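Keane Simulation Cell - Fault Inspection Checklist with Comments
Two-arm job, stopped run
Checked by: Kathleen Lenihan
Read and argued over by: Colm Mac Mathúna
Applies to: scene build, gripper views, body view, stop logic

The run stopped itself with a "contact limit" fault and the log said both arms were clear. Those two statements can't both be right. Kemar's support desk wants us to mark it as a one-time glitch. I have gone through the list before signing anything, and most of it is not signed.
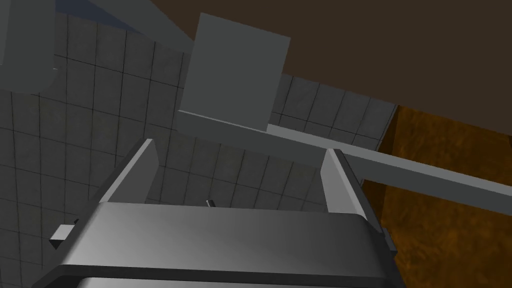
Droletwood, Sun 14 October

1. Fault record saved before restart
PASS
Gráinne Rafferty copied the log before anyone touched the restart button. Last time, in July, we lost it.

2. Fault can be repeated
PARTLY
Same start, same settings, 40 runs. It came back in 3 of them. Kemar calls that rare. I call it a fault that comes back. If the real cell did this with a person at the gate, nobody would be asking how rare it was.

3. Stop signal reaches both arms
FAIL
The right arm stopped on the signal. The left arm finished its move first and then stopped. The log shows a gap of 400 milliseconds between them. The limit in our own sheet is 200. I was told the sheet is "conservative." It's the sheet we agreed to.

4. Gripper state matches the log
NOT PROVEN
The log has "object held" set to yes for part of the run. I want the finger gap checked against that line, step by step, before I believe any other line in the file. Cormac Ó Gríofa thinks the flag is left over from the job before and never gets cleared.

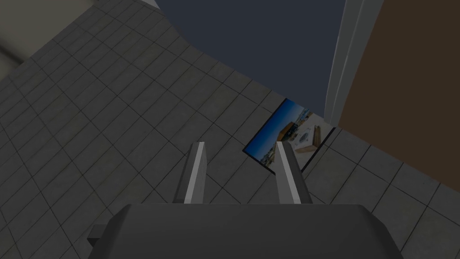

If he's right, then every pass we gave on grip checks since the Mullow update needs a second look. I have asked for the list of those passes. So far I have a promise of the list.

5. Loose items in the work area recorded
FAIL
The scene file has no line for anything on the floor. The planner treats the tiles as bare. A flat item may never matter to a gripper that stays well above it, but I don't accept "may never" on a safety sheet. Add a floor line and fill it in each time.

6. Camera views agree with each other
NOT CHECKED
Left blank by the last inspector, with a tick at the bottom of the page anyway. Please don't do that. A blank box is a blank box.

7. Clearance between arms and fixed parts

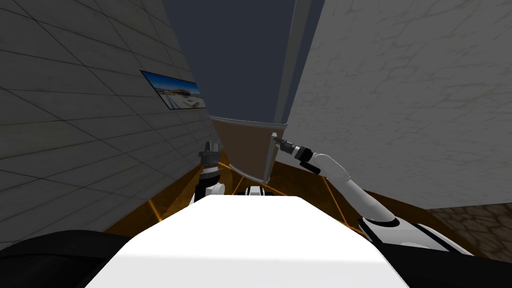

FAIL
Clearance is worked out from the scene file, and the scene file was last edited by hand. The tool measures from the center of the wrist, so the fingers and the tip don't count. That's a poor way to measure anything. With the left gripper pointing straight up and the right one turned sideways toward the edge of the brown panel, the wrist number tells you very little about how close the tip is. Sinéad Hayes has been asked to redo the figures from the tip. Until she has, I'm treating every clearance in the report as too generous.

8. Contact limit set correctly
NOT PROVEN
Kemar suggested raising the limit so the fault goes away. Refused. We don't know yet what the limit was reacting to, and a quiet alarm is no use to me.

9. Collision shapes match the drawn shapes
PARTLY
Checked for both arms and the body. Not checked for the walls, the floor or the things on them. Cormac found one shape wider than what is drawn - he is still working out which version put it there. It could explain the fault with nothing touching anything. It could also be a separate problem, and I'd like it treated as one until somebody shows me otherwise.

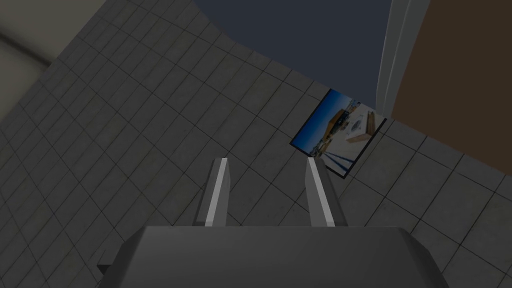

The fix offered so far is to delete the shape and run again. That will probably give a clean log. It won't tell us why the left arm was slow to stop, and item 3 stays open whatever happens here.

10. Restart needs a person to confirm
PASS, with a comment
It does ask. It also accepts the Enter key, which is the key you were already pressing. Change it to a typed word.

11. Ready to move to the real cell
NO
Colm's note, added at his request: "I think Kathleen is being hard on item 8, but I agree on 3 and 7."

Open: 2, 3, 4, 5, 6, 7, 8, 9
Next check: when the tip figures and the list of old passes are both in my hands
Signed: K. Lenihan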